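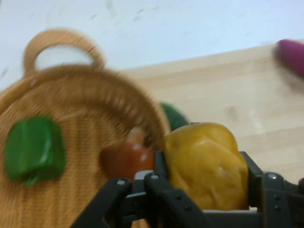 Should an interviewer correct the guest during the recording?
Gerrit Sibiya, 20 August 2025

Good evening to all. I would like to ask your opinion on the Dratach interview with Councilwoman Li, which many of you heard already. It is 45 minutes long, and the part I am asking about comes near the end. She says that the recall petition against her in Melel was "rejected by the county." The host says "right" and goes to the next question.

The petition was not rejected. It had 1,294 signatures and the county sent it back with 198 of them marked for a second check. For me this is a big difference. A listener from another town will think the matter is closed.

I agree with Li on most questions and I did not sign the petition. But I think the host should have stopped her. What do you think is the duty of an interviewer who is friendly to the guest?

oldprecinct
I heard it in the car and I had the same feeling. The "right" bothered me more than the mistake. When a host says "right," people hear that he agrees.

marrow_lane
I do not see the problem. Dratach is an opinion show and says so at the start of every episode. If you want a cross-examination, there are other programs, and they never invite her or they invite her only to shout at her. Let one person speak to the end of her sentence for once.

Gerrit Sibiya
Nobody has to shout. One can say, very politely, "I understood that it was sent back for checking, is it correct?" She would have a chance to explain, and maybe she would look better after it.

marrow_lane
And then she spends the rest of the show on the petition, and we hear no word about the water rates or the school levy. I have seen it happen many times. The correction eats the interview.

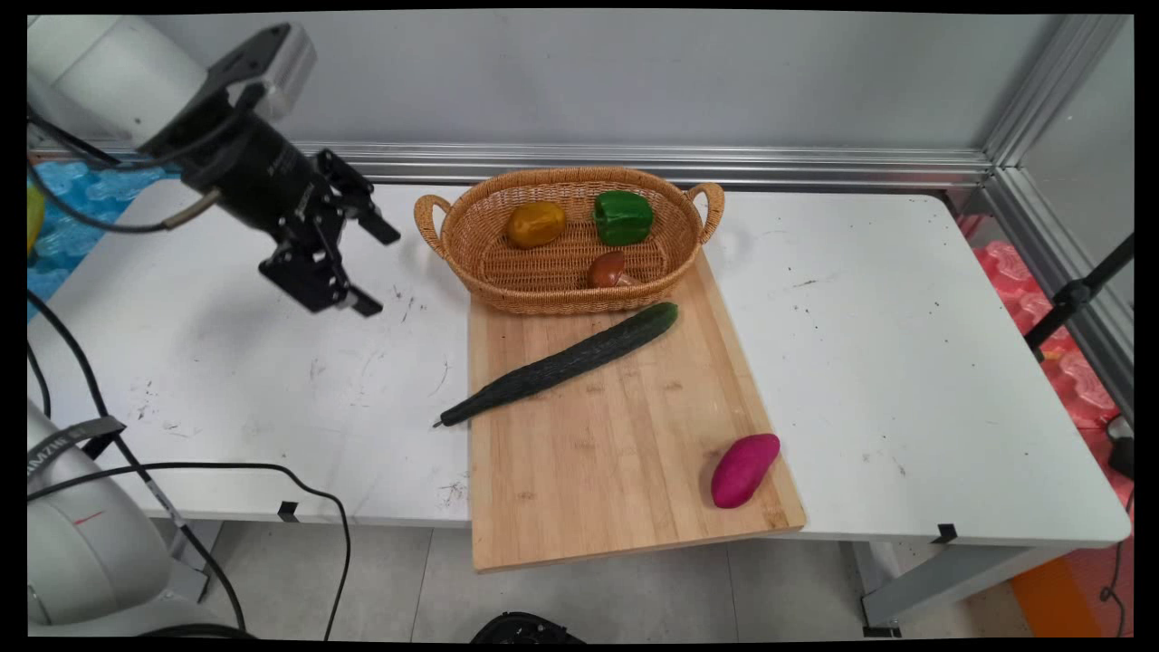 Robot arm and woven basket

tessituraB
Both of you forget that there is a written transcript. Vonance published it the next morning, and in the transcript there is a short note in brackets after her answer. It says the petition is "under review." So somebody noticed. My question is why the note is only in the text and not in the audio. Most people will never open the text.

oldprecinct
I did not know that. Thank you. It makes me a little less angry with them and a little more angry also, if such a thing is possible in English.

Gerrit Sibiya
I also did not know it. I have read it now and the note is fair. Still, they had one night to add two sentences at the beginning of the recording. I recorded a small program for my union for some years and such an addition takes very little time.

harborlight77
I signed the petition, so you may discount my opinion if you wish. "Sent back" and "rejected" are both used at the county office window. The clerk herself used "rejected" when my neighbor called. It is possible that Li only repeated what she was told. I don't like her, but I would not call it a lie.

marrow_lane
This is the most reasonable thing I have read here from someone who wants her out.

harborlight77
Do not get used to it. I still want her out in November.

tessituraB
A clerk on the phone can use a loose word. A councilwoman has the letter on her desk. I think she has to be more exact than the clerk, particularly when she is speaking about her own recall.
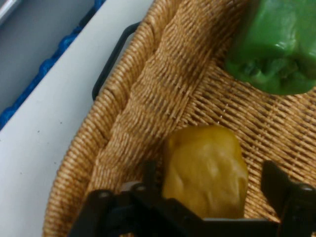 quillon_west: I would go further than tessituraB. The letter was addressed to the petitioners with a copy to her, and it uses neither of these words. It says "returned for verification." Anyone can ask for it at the county office, I did so. If the host had read the same page before the interview, he would not have said "right."

marrow_lane
Maybe. Or maybe he says "right" the way other people say "mm-hm." I have listened to him for years and he says it after everything, including to guests he can't stand.

oldprecinct
It is true, he does it. But after so many years he could also learn to stop.

Gerrit Sibiya
I have written to the show this afternoon and asked if they will put a correction into the audio. I tried to be short and friendly. If they answer, I will copy the answer into this thread. quillon_west, would you be willing to post the text of the letter? I would like to have the exact wording before I write about it again.

quillon_west
Yes, tomorrow. I have it only on paper and must type it.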